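Nirnum (pouring control software)
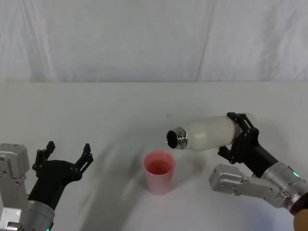 Dimitrov -- March 23, 2024

Nirnum is a control and planning package for two-armed robots, and its main job is pouring. I've been using it long enough to have opinions, so this entry is a bit less stiff than the others on the wiki (feel free to edit me, but please leave the numbers alone!).

Background

Dindo Malabanan wrote the first version as a plain motion planner. Ramil Saludo added the tilt controller later, and that's the part most people mean when they say "Nirnum" today. It grew out of an older tool called Felteo, and you'll still find Felteo names all over the config files, which drives me a little crazy.

How it works

The planner treats a pour as one long path for the mouth of the bottle. It doesn't care much where the wrist ends up, as long as the mouth stays over the cup. With a frosted white bottle and a see-through pink cup like the ones above, you get the usual setup: one gripper has the bottle nearly level, its open metal neck pointing left and a little down, and the other gripper waits open, well away from the cup.

Under that sits the tilt controller, which runs at 1000 steps a second and only ever changes one angle. I love how simple it is! Perception is slower and fussier. It looks for the rim of the cup first, then for the top of the liquid, and a pink-red drink in a pink cup is about as mean a test as you can give it -- the two shades are so close that the edge finder wants to blend them together.

Settings

There are six settings worth knowing, but I only touch two of them. "Lip height" keeps the bottle neck off the rim. "Settle" is how long the arm holds still before it reads the level again, and it comes set to 400 milliseconds. I run mine at 2000 when the bottle is full, and yes, it's slow.

Known problems

Soft shadows on a white table can get picked up as part of the cup. Sundska, the simulator we pair it with, draws no shadows at all, so a pour that's perfect there may still need its rim threshold changed on the real arms. Ramil has a patch for this in the test branch.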